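Lornari Drawer Insert Liner

Felt and cork liners for small wooden drawers, cut to order

The Lornari is a two-layer liner for shallow drawers in desks, sewing cabinets and tool chests. The top is wool felt and the base is 5 mm cork. It stops small parts from sliding when the drawer is opened and keeps metal tools from marking the wood.

Each liner is cut in our shop to the inside measurements you send us. We cut to the nearest millimeter and take a hair off each side so the liner drops in flat. No glue is needed. If your drawer has a center rail or a lock block, send a sketch with the order and we will notch the liner at no charge.

Colors are charcoal, oatmeal and moss. Charcoal hides pencil dust best. Oatmeal shows small screws and needles best. 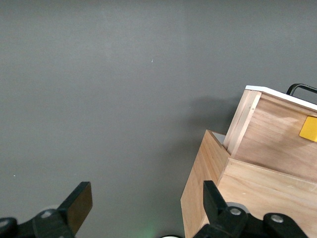

Sizes and weights

Standard: up to 270 mm wide
Wide: up to 400 mm wide, made in one piece
Weight of a standard liner: around 117 g
Felt: Bilyk wool felt, undyed or dyed
Base: natural cork, sanded one side
Lead time: 9 working days

Measuring your drawer

Take the drawer all the way out if it will come out. Measure the inside width at the front and again at the back, and give us the smaller number. Do the same for the depth. Older drawers are often out of square, so check the two diagonals as well. If they differ by more than 3 mm, make a paper template and mail it to us with your order number on it.
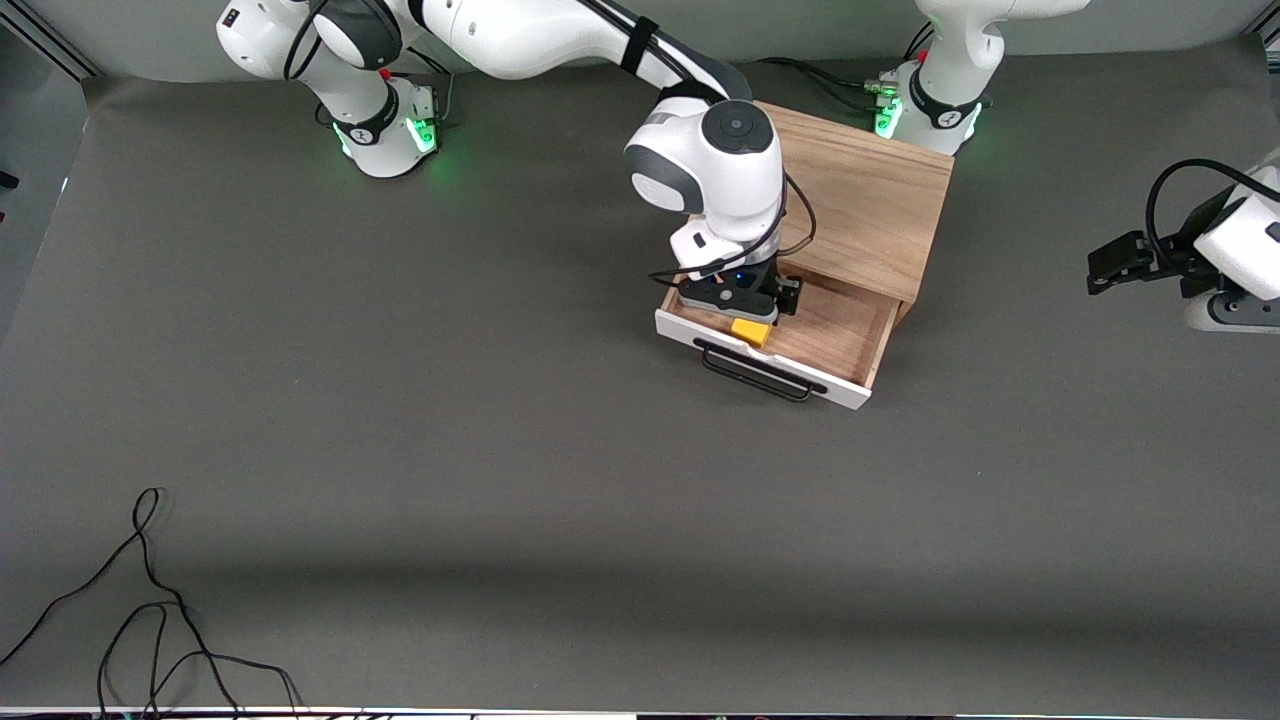
Cork should go in at room temperature, so leave the liner unrolled overnight before fitting it. Set the back edge down first and lower the front. Brush the felt with a soft brush when it gets dusty. Do not wash it.

Orders and returns

Cut liners can be returned only if we made a mistake in the size. Uncut sheets can be returned within a month. Swatches of all three colors are free with any Fikis drawer pull.

Questions about odd shapes go to Candela Ibarra at the Lornier shop counter. Shop hours are shorter in October.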